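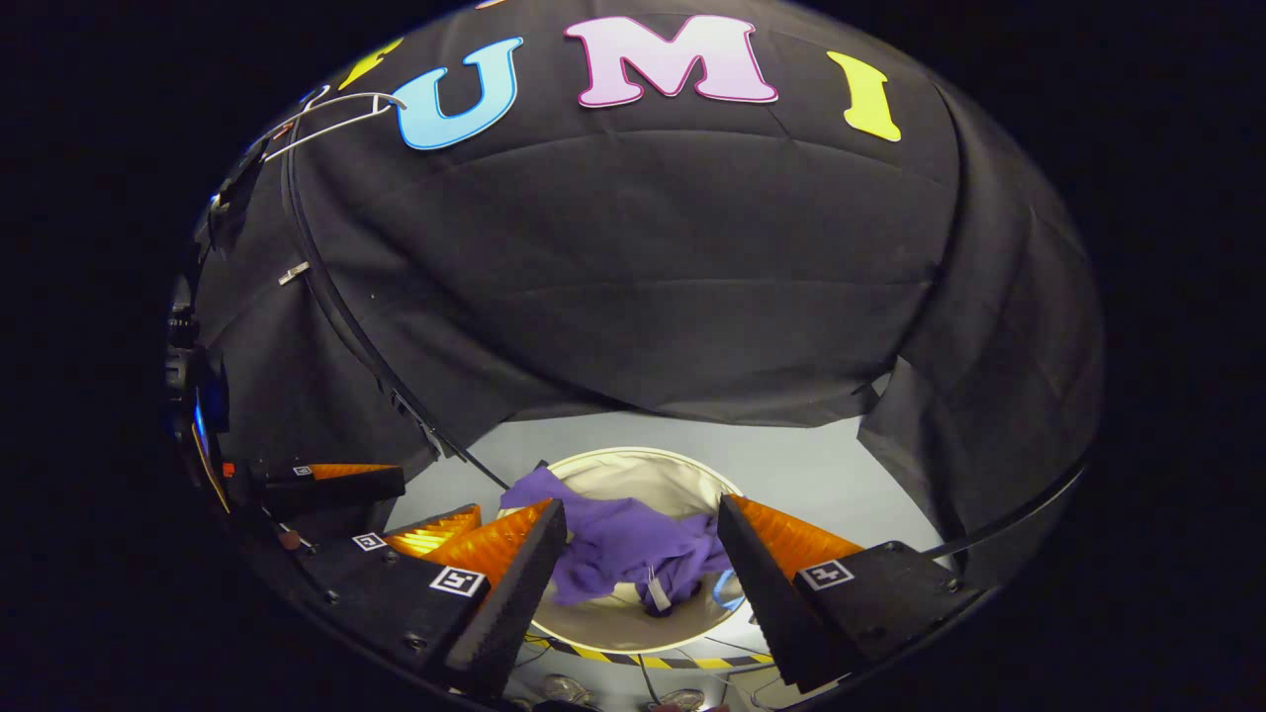 Wednesday, October 25, 2023

Purple cloth and the round white bin again. Giuliana wants 910 examples by the middle of November and we have 76 that she would call clean. I asked her what clean means and got a different answer from Monday's.

I did up to 20 in a row before my wrist complained. The orange pads are soft and the cloth bunches however it likes, so no two grabs of mine look alike. Giuliana says that is good, the model needs variety. Nahom says my variety is mostly sloppiness. I lean toward Nahom. If I come at the bin from the same side every time – and I do, I'm right-handed – then what is it learning besides my elbow?

The Tranville people are visiting on the 9th and will want to hear it generalizes. To what? One bin, one cloth, one strip of hazard tape on the floor. I said so at lunch and Giuliana told me to write it down, so I have.

Tomorrow Nahom takes the gripper and I sort the bad takes. I plan to throw out more than she'd like. Need to ask who has the key to the Astis cabinet.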